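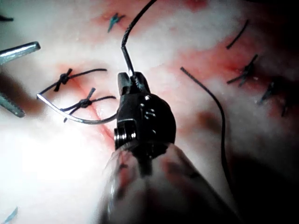
Knotted stitches along an incision line, with curved needle and braided thread.

Suture Bench Assistant (part-time, 15 hours a week)

Rieger runs practice courses in wound closure for surgical residents, nurses and veterinary staff. We are looking for a bench assistant to prepare the stitching stations, look after the supplies and check finished practice pads at the end of each course day. The job starts in January and is limited to one year, with the option to extend.

What you will do

Set up the stations before each course: practice pad, needle and thread, instruments, sharps container, light. Each course day uses up to 200 packs of suture, so a large part of the work is opening boxes, sorting by thread size and keeping the shelf list current.

Mark incision lines on new pads following the course plan. The beginner plan uses straight lines. The advanced plan has diagonal and curved lines, and these take more time.

Look over the finished pads and fill in the check sheet — spacing, distance from the edge, knot lying flat, thread tails cut to length. You do not grade anyone. The instructors use your sheet when they talk to participants.

Count needles in and out. Every needle handed out has to be back in the container before the room is closed.

Reorder pads and thread through Sieglinde Hinrichs in purchasing.

What you should bring

Steady hands and good close-up vision, with or without glasses. You should be able to tie a square knot and an instrument tie, or be willing to learn both in your first two weeks. Training as a surgical technologist, medical assistant or veterinary assistant is helpful but not required. We have had good experience with people who came from sewing, upholstery and watch repair.

You need to be comfortable with looking at red and swollen-looking practice surfaces for hours at a time. Some people find this harder than they expected.

Course days start early. Set-up begins at 6:30 a.m. and the room has to be ready by 8. There are usually two course days a week — the remaining hours are for stock and pad preparation and can be arranged freely.

What we offer

Paid training, work clothes, a parking space and free lunch on course days. After six months you may take any of our courses at no charge.

How to apply

Send a short letter and a résumé to Torben Vogler, Course Office, Room 102. Please quote reference number 174. We do not need a photo or certificates at this stage. Applications must reach us by 2020-12-12.

Applicants on the short list will be asked to spend one hour at a station with Gerd Hellwig, who runs the practice room. Travel costs for this visit cannot be paid.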